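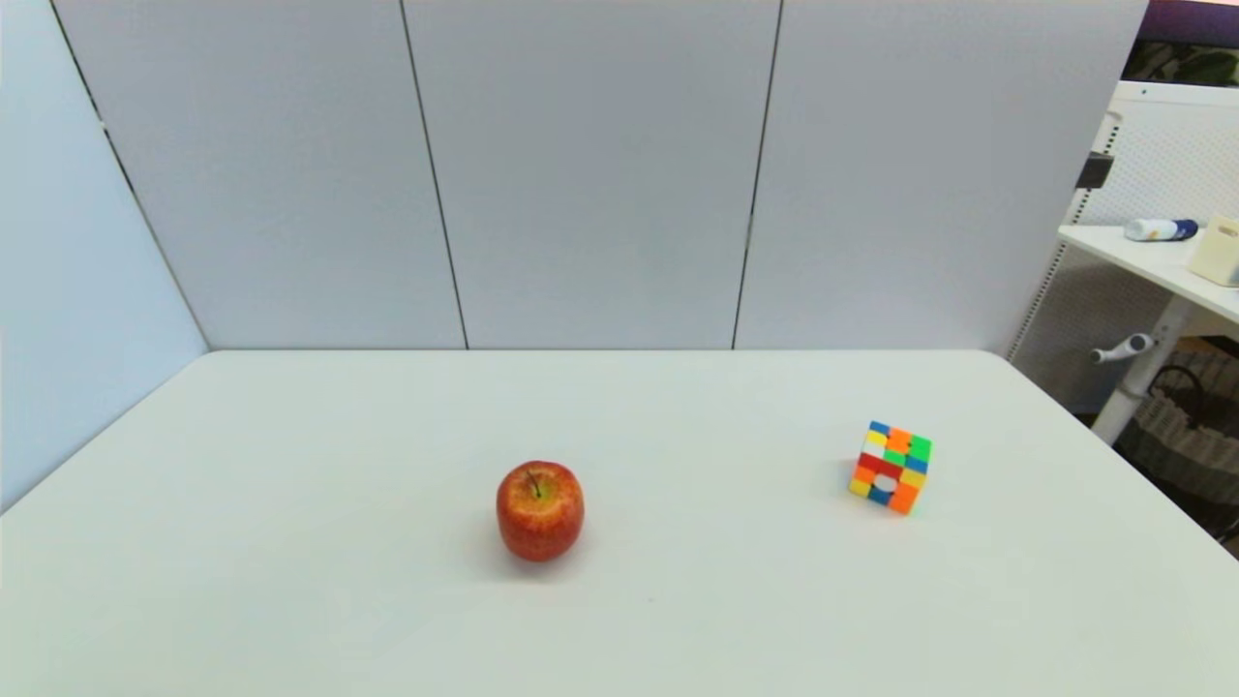
Apple and puzzle cube on the white table, grey panels behind.

Trostora kit: is the Aebischer gripper worth adding?
Posted by Narayanan Nadar, March 2, 2022

We have the basic Trostora pick-and-place kit and want it to handle mixed items. The standard gripper copes with boxes. Gasitel sells the Aebischer soft gripper as an add-on for £232. Has anyone used it on fruit as well as hard objects?

Emanuel Costache
I've had one since May. On apples it managed 70 picks before I had a drop, with grip force set to 3. For a cube you need 7 or the corners slip. The kit software won't switch force by object unless you set up two profiles – it's under Tools, then Grip. Run the calibration again after fitting, as the fingers are longer than the standard ones. I'd buy it again, but the manual is poor.

stostby_fan
Never tried it on fruit. Fine on boxes. Stostby do a cheaper one but I don't know if it fits the Trostora.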